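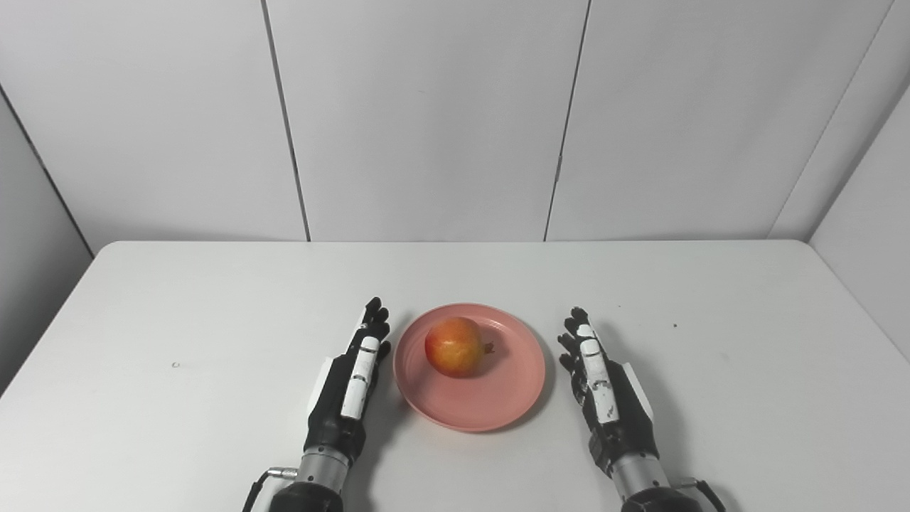
Wednesday, May 8, 2019

Day three of no sugar in my coffee and I am a grouch. I slept badly again, got up at 4, and lay on the couch listening to the garbage truck work its way up Dovberg Street. The plan was to swap my afternoon cookies for fruit, which is how I ended up with a pomegranate on the pink plate, and I still haven't worked up the nerve to cut it. I always end up with juice on my sleeves! Maybe tomorrow, in an old T-shirt.

Choir tonight was long. We're doing that Latin thing for the August concert and the altos (us) have 17 measures on pretty much the same note, and then a jump that I miss every single time. I hummed it in the car the whole way home and got it right at every red light, of course. Also my folder is falling apart. I need to stop at Kobori and see if they still carry the black ones with the elastic.

Called the dentist, moved the cleaning. Did not call the bank. The bus pass went up to 19 dollars, so I may start walking on nice days, and my knees can complain all they want.

Oh, and the lilac by the garage is finally out! I stood there sniffing it like a crazy person with the trash bag still in my hand. I want to cut some for the kitchen but I think the blue vase went in the box I gave to my sister. Have to ask her.

Laundry's still in the dryer. Going to bed anyway.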